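We use cookies to remember your settings. Accept / Manage

Why is glass see-through?

January
By Margit Deák

Pick up a drinking glass and look through it. You can see the table, your hand and the person opposite. Now try looking through a plate. Both are hard, both are smooth, and both would smash if you dropped them. So why does one let you see through it and the other one not?

To find out, we need to start with light.

You see things when light reaches your eyes. It might come straight from a lamp or the Sun, or it might bounce off something first. When you look at a red jumper, light from the window hits the jumper, some of it bounces off, and that part goes into your eyes.

Light can do three things when it meets an object. It can bounce off, which is called reflection. It can be soaked up, which is called absorption. Or it can carry on through to the other side. Most objects do a mixture. A black coat soaks up nearly all the light that hits it. A mirror sends nearly all of it back.

Scientists have three words for sorting materials by how much light gets through:

Transparent – light goes straight through and you can see clearly. Window glass is transparent.

Translucent – light gets through but is scattered about, so things look blurry. Tracing paper and frosted bathroom windows are translucent.

Opaque – no light gets through. Wood, brick and metal spoons are opaque.

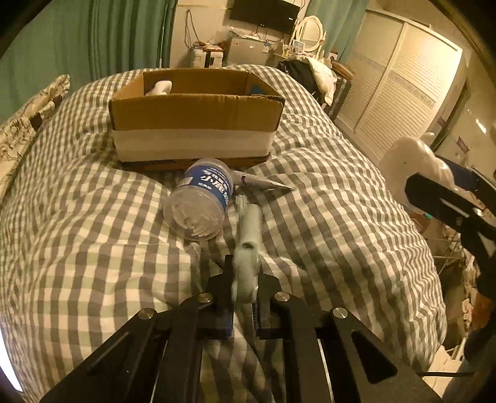 Plenty of materials around the house are easy to sort. Start in your bedroom, where you will probably find more opaque things than anything else. Cardboard is opaque, so with an open box like the brown one on the duvet you have to look over the rim to find out what is inside. The jar lying in front of it is clear plastic, and light can pass through its sides. Even so, it has whitish reflections on it. Clear materials always bounce back a little of the light, and that is how we notice they are there.

Now for the glass itself. Glass is made mostly from sand, which is melted in a very hot furnace and then cooled. A handful of sand isn't see-through at all. Each grain has edges and scratches, and there is air between the grains. Light bounces from one grain to the next and gets scattered in all directions. Once the sand has been melted, the grains and the gaps are gone, and light can travel through in a straight line.

The same thing happens with ice and snow. A clean ice cube can be nearly clear, but snow is made of tiny ice crystals with air in between, so it looks white.

Try it yourself

You will need a torch, a dark room and 5 things to test. A sock, a sandwich bag, a sheet of kitchen roll, a book and a plastic bottle would do.

Hold each one in front of the torch and look at the wall. An opaque object makes a dark shadow. A transparent one makes a very faint shadow, or hardly any. Write down what you think will happen before you switch the torch on.

Then put one drop of cooking oil on the kitchen roll and try again. The oil fills the tiny gaps in the paper, and more light gets through.

Comments

Bence Bíró: We did the oil one with Year 4 in Durnton. It works with butter as well.

Hajdu: is water transparent or translucent? my son says both

Margit Deák: Clean water is transparent. If you stir in some milk it becomes translucent, and with enough milk it will be opaque.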